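So the arm stopped dead again, and this time I know why, and I'm a little embarrassed because the why is me.

If you've been reading for a while you know we've been trying to get our picking setup to run a long session without anyone standing over it. The job is simple to describe: reach into the metal bin, grab a thing, lift it, drop it back in, repeat until bedtime. We call the whole project Lerkside (long story, involves a bus stop). Last night it got to pick number 412, which is our best run ever! And then pick 413 was a protective stop and a controller full of red text.

I was in the next room eating noodles. Yuk-lan Tsai was at the desk and she yelled "it's pulling on something" maybe a second before the stop kicked in, and by the time I got in there she already had her hand on the big red button. She pressed it anyway, which I fully support.

What happened, as far as we can piece it together from the log: the wrist had been slowly winding in one direction. Every grasp picks its own angle, and our planner (which I wrote, back in January, in a hurry) goes for the nearest angle that works. It doesn't care at all what the cables think. So you get a little twist this way, a little more twist this way, a tiny bit back, and over enough picks the whole bundle is wrapped up like a candy cane. The joint itself was well inside its limits. The gripper cable was not having it. The torque went up over 19 straight picks, you can see it climbing in the plot like a staircase, and I had a warning for exactly that and I had commented it out because it was noisy. Yep.
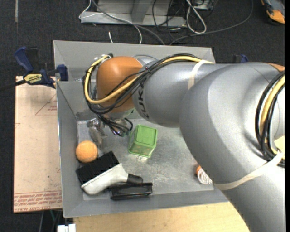

Cables are the part of robotics I never see in the glossy videos, and they cause most of my bad days. A hose kit with proper guides costs real money, and when we set up we figured we'd be swapping grippers every couple of weeks, so we strapped things on with whatever was in the drawer. The cream elastic band on the forearm is pretty much my whole cable management philosophy. It's fine for holding stuff against a straight section! It does nothing for you at the wrist, where the thick yellow cable goes around the orange joint with all the skinny black ones fanned out next to it, and then you've got those loose black loops bunched up by the gripper. Loops like that are slack when you need slack, and a snag waiting to happen when you don't. Put them over a bin of odd-shaped toys and bits, and sooner or later the arm is going to try to pick up its own wiring.

Damage report: one connector on the gripper side has a bent latch, and one thin cable has a scuffed jacket that I don't trust anymore. The arm is fine. Mirjam Schwaiger came by with her meter and checked every line while I held the flashlight and apologized. She found 2 wires that went intermittent when she flexed them, and I would have sworn those were good. I'd been blaming the random gripper dropouts on the Liao driver for weeks (sorry, Liao driver).

The thing that bugs me most is the safety side of it. The stop worked, great. But it worked because the load got high enough, and a cable that's snapping or whipping around can do something nasty well before that. We do have a rule about staying outside the tape when it's moving, and we've gotten lazy about it, me especially, leaning in to nudge an object that rolled into a corner. I'm not doing that anymore. If something rolls into a corner, it lives there until we pause the run.

Fixes, in the order I did them today while very caffeinated. The warning is back on, with a filter so it isn't screaming all night. The planner now keeps a running total of wrist twist and charges extra for going further the same way, and if it gets past a set amount it stops, lifts up clear of the bin and unwinds. That costs us almost 3 seconds each time and I don't care one bit. I also ordered a swivel guide from Drarurska, and Yuk-lan wants to try one of the Vundora sleeves so the small cables at least move together. We'll see who wins.

I ran it this afternoon at quarter speed with both of us watching and the unwind move kicked in when it was supposed to. It looks kind of silly, like the arm is shaking its head at you. Full speed has to wait until the new connector gets here, so if anybody has a spare latch kit they'd part with, my email's in the sidebar.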